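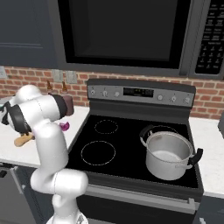 Counter and black range, with the burner rings drawn on the cooktop.

Marchal Clinic Letters — data card and README

Version 7

Marchal is a collection of 3000 synthetic letters between family doctors, specialist clinics and hospital discharge desks. It was made for people who build or test software that reads referral mail. No letter in the collection was written about a living person. The letters follow the habits of real correspondence, including its bad habits, but the patients, doctors, addresses and results were all composed by our writers.

The collection is maintained by the Testero group. Please read the whole card before you use the files. It is long, but most of the questions we receive are answered in it.

Why we made it

A small clinic receives letters in many forms. A cardiology centre may send two pages with the important sentence at the bottom of the second. An emergency department may send a list of abbreviations. The person at the desk must decide if the letter asks for something, and how soon. Programs which try to help with this work are usually tested on clean text, and then they meet a fax of a fax.

We wanted a set in which the request is sometimes hidden, sometimes repeated and sometimes missing. The first idea was to remove names from real letters. We gave it up early, for the reason that small towns and rare illnesses can identify a person even when the name is gone.

What is in the folder

letters/ contains one plain text file for each letter, in UTF-8.
labels.csv contains one row for each letter, with the columns described below.
splits/ contains the lists of file names for training, development and testing.
guide.txt is the instruction which our annotators used. It was written for them and the tone is a little dry.
changes.txt is the history of versions.

The training list has 2000 letters. The test list has 716, and the rest is for development. Letters that share the same composed patient are always kept in the same list. If you make your own division, please respect this — otherwise the program will see half of a patient's story before the test.

Columns in labels.csv

letter_id: the file name without its ending.
patient_id: the same for all letters about one composed patient.
sender_type: family practice, specialist clinic, hospital, laboratory or allied health.
request: yes, no or unclear.
urgency: same day, this week, routine or none.
medication_change: yes or no. A dose that was only confirmed is marked no.
follow_up: free text, copied from the letter with no correction of spelling.
reader_note: a remark by the annotator, often empty. 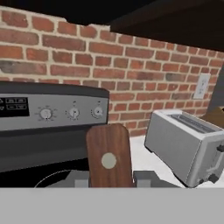
Red brick wall with the range below it.

How the letters were labelled

Two readers worked on each letter separately. When they disagreed, a third reader saw both answers and decided. We did not force a decision in every case. The value "unclear" is a true label in this set and should not be thrown away before scoring. Many letters say "kindly review" and nothing more, and an honest reader cannot know what is wanted.

Urgency was harder than we expected. A writer may call a matter urgent out of politeness to a worried patient, and the content of the letter is quite ordinary. Our readers were told to follow the content. Where the wording and the content point in opposite directions, reader_note usually says so.

Known problems

The practice called Pletton appears too often as a sender. It was used for the first batch, and we noticed this late. A program can learn the habits of Pletton letters, so it is wise to report results with and without them.

Letters from the Trostosgate hospital always put the medication list before the diagnosis. Do not assume other hospitals do the same.

Paediatric letters are few. Dental letters are not included at all. Some dates inside the letters are impossible, for example a visit which comes before its own referral. Part of these are deliberate errors and part are ours. We correct the second kind when someone reports it.

All letters are in English, with Canadian spelling in most and British abbreviations in some. Letters in French were planned but are not finished.

Use and limits

You may use the collection for research, teaching and software testing. Please do not use it as the only proof that a program is safe for a working clinic. A good score on composed letters says little about a tired doctor's handwriting, and the set contains no handwriting.

Do not use the treatments in the letters as medical advice. Several contain wrong doses on purpose, and these are not marked in the labels.

Reporting an error

Send the letter_id, the column and the value you believe is correct. A short reason is enough. Corrections are collected and published together with the next version, normally in February. File names do not change between versions, but labels can, so please write the version number in any report or paper.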